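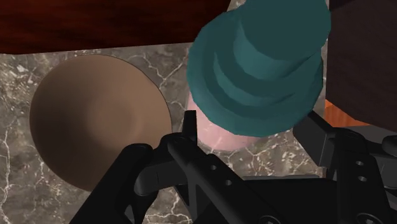 Notebook, February - house rules for sim runs, second pass

Went back over our rules this morning with Vega, coffee in hand, and I want to get the new wording down before I lose it. The counter setup in Majimbun is a good one to argue over: the bowl leaves the left finger very little room, and the teal stepped piece overlaps the pink one, so anyone going for the pink has to decide what to do about the teal first.

Rule 4, clearance. The old text said "keep a sensible distance," which I wrote myself and which means nothing at all. It now reads: fingers open before entering the workspace, and a minimum of 11 mm to anything that isn't the target, measured from the finger surface and never from the centerline. Tariq wanted 10. We talked it through for longer than it deserved and he gave in very graciously.

Rule 5, overlapping objects. Write down which one is the target before the run starts. Contact with the other one gets logged as contact, even if it looks harmless on playback.

Rule 7, seeds. Every scene file carries its seed in the header. I went through the Flimska batch after lunch - 198 runs, and only 92 had it. Some of those are mine, I'm sorry to say. Jussara is writing a check so the loader refuses a file without one, bless her.

Still open: whether a tool touching the countertop counts as a fault or a warning. Markos says fault, always. I lean toward warning below a force limit, but I haven't got a limit I could defend yet. Ask Tsz-kin what they settled on for Kanon.

Rules 1 to 3 unchanged. Rule 6 needs a rewrite, tomorrow if I can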